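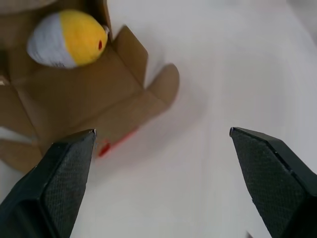
Las pinzas negras, abiertas sobre una superficie clara.

Elin Bellis lleva 13 veranos pasando una semana con su familia política en una casa alquilada junto al lago de Gindby, y solo uno de ellos lo recomendaría. «El de la gastroenteritis», aclara. «Cada uno en su cuarto, con su cubo. No discutimos ni una vez».

Quedamos un lunes por la tarde, en su cocina, con la semana de Gindby ya marcada en el calendario para finales de junio. Alrededor de la fecha alguien ha dibujado soles. Elin quiere que conste que ella no ha sido.

La tradición la puso en marcha su suegra, Kyung-hwa Ok, que a los 54 decidió que sus tres hijos se veían poco. Los hijos opinaban que se veían lo justo. Kyung-hwa reservó la casa igualmente, les mandó la dirección y les pidió a cada uno su parte antes de que pudieran inventarse una boda. «Es muy buena organizando», dice Elin. «Si hubiera nacido en otra época habría invadido algo».

La casa tiene cuatro dormitorios, un baño y medio (el medio es una ducha en el cobertizo de las bicicletas) y una sola habitación con persiana. La habitación con persiana se adjudica por un sistema que Elin ha intentado explicarme dos veces. Depende de quién tenga el hijo más pequeño, de quién condujo más horas y de si alguien se ha divorciado desde el verano anterior. Su cuñado la tuvo dos años seguidos por esa vía. «Al tercero ya estaba con otra y tan contento, pero seguía poniendo cara de triste en el reparto».

Luego está la tienda. En el cuarto verano, con los niños multiplicándose, el marido de Elin compró una Jeltent de segunda mano por 165 euros para montarla en el jardín y ganar plazas. El vendedor le aseguró que se armaba en 40 minutos. «Puede que él sí. Nosotros la terminamos de noche, con los faros del coche, y sobraba una varilla. Sigue sobrando. La llevamos todos los años por si un día encontramos el sitio».

En la tienda duermen ahora los primos mayores, que descubrieron enseguida que la lona no deja pasar a las madres pero sí el olor a patatas fritas a las tres de la mañana. También duerme allí Pesto, el perro, que en teoría es de Kyung-hwa y en la práctica es de quien tenga jamón. 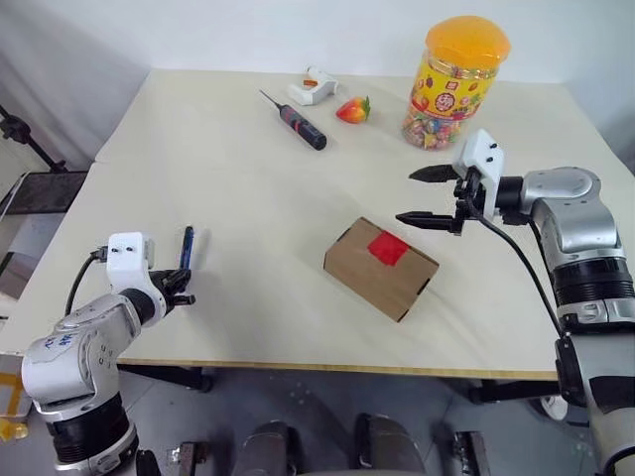
La comida es el asunto delicado. Cada familia cocina dos noches, y la séptima se come lo que queda, una cena que Elin define como «un juicio público». Su cuñada hace siempre lentejas, en pleno verano, y se ofende si alguien suda. El cuadrante se discute semanas antes, en casa de Elin, con los tres hermanos de pie y la suegra sentada, en una mesa muy parecida a la de la foto: beige claro, con una junta tenue que la atraviesa. La junta les viene bien. El año pasado la usaron de frontera entre los que querían barbacoa y los que no, y hubo quien cambió de lado a cambio de no fregar.

Le pregunto si alguna vez ha propuesto no ir. Se lo piensa lo que tarda en servir el café.

«Una. El año de la obra. Dije que nos quedábamos en casa porque no teníamos suelo. Kyung-hwa me contestó que en Gindby sí había suelo». Fueron. Llovió cinco días. Jugaron a un juego de cartas llamado Ko que los niños habían aprendido en el colegio y cuyas reglas cambiaban según quién fuese perdiendo. Su marido se enfadó de verdad con un sobrino de ocho años y tuvo que salir a dar una vuelta al lago, sin paraguas, para no dar su brazo a torcer. Volvió empapado y pidió la revancha.

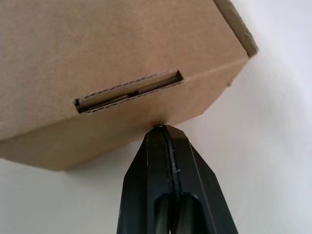
Perdió también la revancha. De eso se habla todavía, normalmente cuando él está cortando el pan.

Elin admite que hay ratos buenos, aunque los cuenta con la boca pequeña, como quien confiesa que le gusta la canción del ascensor. El baño de primera hora, antes de que se levante nadie. Su suegra leyendo en el embarcadero con los pies en el agua y Pesto roncándole encima de la toalla. Los primos, que el resto del año se comunican por memes, pasándose una tarde entera intentando hundir una colchoneta. «Y el viaje de vuelta - el viaje de vuelta es precioso. Tres horas en las que no habla nadie».

De lo que menos le apetece hablar es del grupo de mensajes. Tiene ya el de este año silenciado, pero mientras charlamos el teléfono se va corriendo solo por la encimera. Lo mira. La cuñada pregunta si a alguien le importa que este verano haga lentejas las dos noches, que le han regalado un saco.

«¿Ves?», dice, y empieza a escribir una respuesta. La borra. Escribe otra, más corta, y me pide que no la publique. Después me pregunta si sé montar tiendas de campaña y si tengo algo la última semana de junio. Le digo que tengo una boda.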